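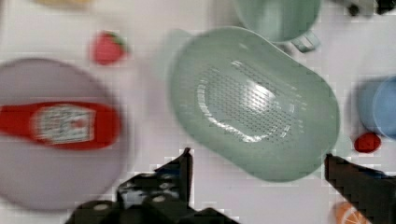 Re: play kitchen set, worth it?

Fung-ping Wu wrote:
> The Tekthorpe set is 148 with the oven. Sounds fair to me, and the kids would use it for years.

Years? I doubt it. Ours got 4 months of serious cooking, and I'd say the colander did most of the work. I wouldn't pay over 60 for any of it.

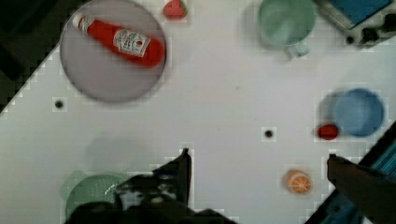

Ketchup on the plate, orange half down by the bowl.

The food is the part that goes missing first, strawberry included. I'd buy the pieces used.

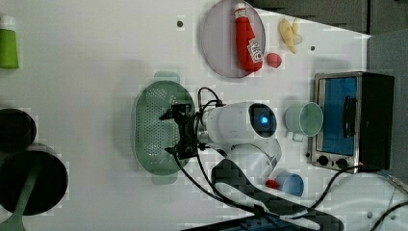

Fung-ping Wu: Used is fine, but then who sells the oven separately?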